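Quitting the Streaming Numbers

I put out my third record in August under the name Stetard, which is the name I have used for everything since high school. It has nine songs and runs a little over half an hour. I recorded most of it in my apartment in Prorport and did the vocals in a closet with a comforter nailed to the wall.

The first record got 2,859 plays in its first year. I know the number because I checked it every morning before work, and some days at lunch too. The second one did worse. I spent a lot of that year reading about playlists and release schedules, and I made very little music.

This time I set a rule. I would not open the artist page for 3 months after the release. I took the app off my phone and had the monthly email go to a folder I don't read.

The first two weeks were hard. I kept reaching for the phone. After that I started writing again, mostly at the kitchen table after ten at night, with headphones on so the neighbors would not complain. I have four new beats I like and one verse I think is the best thing I have written. It is about the bus line out to Plakudthorpe and the people who used to ride it with me.

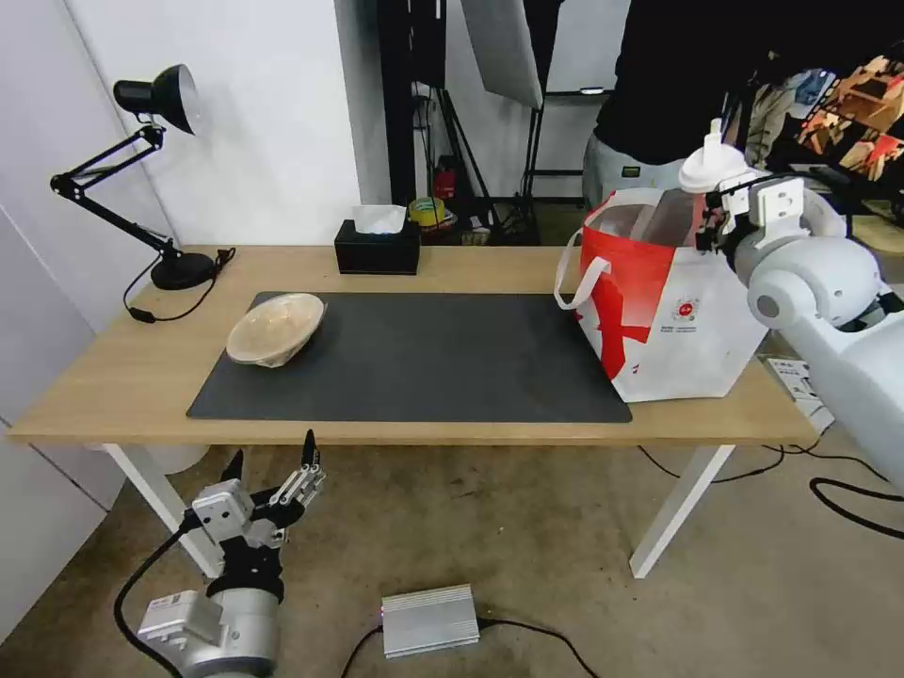 A shopping bag and a beige bowl on the table.

I also played two shows. One was a Sunday afternoon set in Plakudthorpe, in the back of a record store, and the sound was bad. The monitor cut out during the second song and I did the rest of the set without hearing much of myself. I slowed down to be safe and the slower version of "Macedo" was better than the one on the record. I am going to keep doing it that way.

The other show was opening for a bigger group at a room in Prorport that holds 2,000. It was maybe a third full when I went on. I had twenty minutes and used eighteen. People were still finding their drinks, but the front few rows listened, and a couple of them knew the hook on the last song. I sold all the CDs I brought. I had only brought one box.

When the time was up I looked at the page. The record had passed 3,000 plays. That is more than the first one and I was glad about it for an evening. I can't say what caused it. I did less promotion than I ever have, so it may have been the shows or it may have been luck.

I haven't put the app back on my phone. The next thing will be an EP, five songs, probably with the slow "Macedo" at the end. I still need to fix the low end on two of the beats, and I have to find someone with a better microphone than mine. The CDs are being reprinted and I will post here when they come in.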